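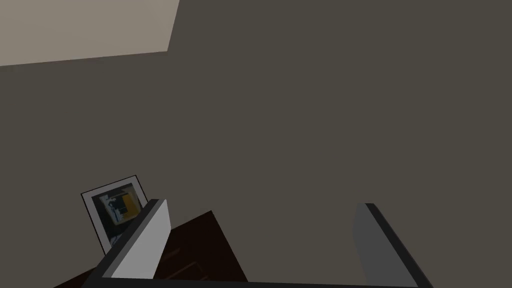 *Taupe wall, with a little picture down in the corner.*

I have been putting off writing about the spare room for weeks, mostly because I kept thinking there'd be something finished to show for it, and there isn't, so you're getting the wall colour question instead. Do put the kettle on, I do go on a bit when it comes to paint.

It started in July, when my friend Su-chen Lam came to stay and said (very kindly, over toast) that sleeping in our spare room was like sleeping inside a fridge. She was right! It had been brilliant white since we moved in, and the window faces north, so by four in the afternoon everything in there went blue, including the guests.

So I sent off for sample pots. I had meant to get three and came home with seven, and for a good fortnight there were patches all over the place and I had opinions about every one of them. The greens looked lovely in the morning and like pond water by teatime. There was a pink that my husband called "sticking plaster" and after that I couldn't see it as anything else. The one I kept going back to was a grey-brown called Ludolach, a sort of warm taupe that sounds terribly dull when you describe it and somehow makes you want to sit down with a book.

Bhavana Salian next door, who has far more nerve than me, thinks I should carry it over the ceiling as well. I'm not brave enough. I lean towards a soft beige up there, something with a bit of cream in it – it seems friendlier than white next to a brown, and you don't get that hard line jumping out at you when you're lying in bed.

Then there's the matter of pictures. I've always hung things too high, and I am trying very hard to mend my ways. My gran kept a tiny watercolour low down beside her armchair, where only the person sitting in it could enjoy it properly, and I've wanted to copy her ever since.

Next job is the curtains. I've got my eye on some heavy oatmeal ones from Sedholm, but they only come in one length and our window is an awkward little thing, so I may have to get the sewing machine down from the loft and be nice to it.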